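Chapter 4
Fog and Low Cloud in Mountain Valleys
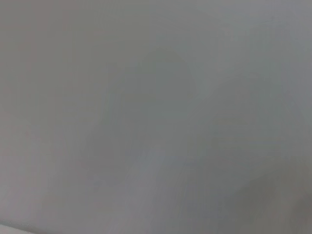 Most people who live in the plains think of fog as something that comes and goes in one morning. In the valley of Melterden it can stay for many days, and the older farmers there have five different words for it. In this chapter we study how such fog is formed, why it remains, and what makes it finally break.

We begin with the simplest case. On a clear night the ground gives its heat to the sky and becomes colder than the air which lies over it. The lowest layer of air is cooled from beneath. If it holds enough moisture, small drops of water begin to form in it. This is called radiation fog, and students have already met it in Chapter 2. In a valley one more thing must be added: cold air is heavy, and it moves slowly down the slopes and collects at the bottom, as water does in a basin.

Above this basin the air may be several degrees warmer. Such an arrangement, with warm air over cold, is called an inversion. It works like a lid. At the station of Utelitz, which lies 536 metres above the sea, Radek Skála measured the height of the fog top on 34 winter mornings. On most of them it stood some 162 metres over the valley floor, and the village church of Abera, built higher on the slope, was already in sunshine.

The sun alone is often too weak in winter to remove the lid. A good part of its light is sent back by the upper side of the fog, and the ground under it stays cold. Wind is usually more important. When it reaches down into the valley it mixes the dry air with the damp, and the drops disappear within an hour or two.

Before you continue, please read again the table of dew points at the end of Chapter 3, for we shall need it in Section 4.2.

4.1 How visibility is measured

By the usual rule, we speak of fog when an observer cannot see farther than one kilometre. Between this limit and 2000 metres we shall use the word mist in this book, although other authors draw the line differently.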